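The Sorting Board

Liesl Tanner kept the blocks in a biscuit tin that had come with the house. The lid said Grasoretti in gold letters, and you had to press down on one corner to get it off. She had told herself she would throw the lot away before the move, and then on Friday her grandson came to stay and she had nothing else for him to play with.

Ademir was four. He turned the tin over on the rug and looked at what came out.

"Where does the star go?" he said.

"There used to be a board with holes in it," said Liesl. "It's gone."

"Where did it go?"

She didn't know. It had been in the cellar on Udau Street, and then there was the flood, and after that a lot of things were not where they had been. Her husband had made the board himself. He had cut each hole with a small saw and then sanded the edges for two evenings in front of the radio. The star took him the longest. He cut it too tight the first time, and their daughter had to lean on the block with both hands to get it through.

Ademir didn't want to hear about the flood. He wanted a board.

So they went out to the garage. It was still warm out there at six in the evening, the way it is in August, and the place smelled of paint and old tires. Alun Skyrme from next door had been through most of the shelves already. He was buying the tools, and he had left an envelope under the vise with the money in it and a list of what he had taken. Behind the ladder Liesl found a wide piece of wood that had been meant for a shelf. It had no holes in it. She wiped it with her sleeve and carried it in under one arm.

"That's not it," said Ademir.

"No. It's a different one."

She laid it flat on the kitchen floor and gave him the tin. He thought about it for a while. Then he put a block down on the wood, took his hand away, and looked up at her.

"There's no hole," he said.

"So it can go anywhere you like."

He moved it a little to the left. He put down another one, and then he wanted a pencil. Liesl found one in the drawer with the string and the dead batteries. He held the block still with the flat of his hand and tried to draw around it, but the pencil slipped on the corners, and what he got was more like a potato. She did the next one for him. He watched the point of the pencil go all the way around and come back to where it had started.

"Now it has a place," he said.

"Now it has a place."

They did the star last. She had to go slowly, in and out of the points, and her knees hurt from the floor. When she lifted the block away the shape was there on the wood, a bit crooked on one side. Ademir put the block back on top of it. He took it off and put it on again. He did this until the soup was ready, and he ate the soup with the star next to his bowl.

After he was asleep she called her daughter in Prusness.

"Do you remember the board with the holes?" Liesl said.

"The one where the star wouldn't go in?"

"It went in. You had to push."

"I remember pushing," her daughter said.

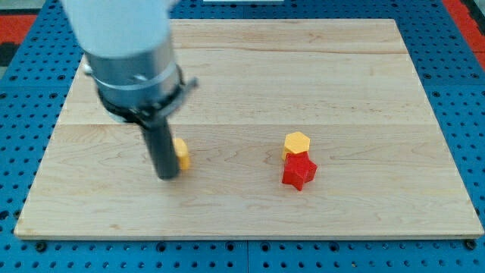
They talked a little longer – about the train on Sunday, and whether he had eaten, and who was coming for the piano. Then Liesl put the phone back and went to turn off the kitchen light. She had meant to pick up the board so that she wouldn't trip on it in the morning. She stepped around it and went up to bed.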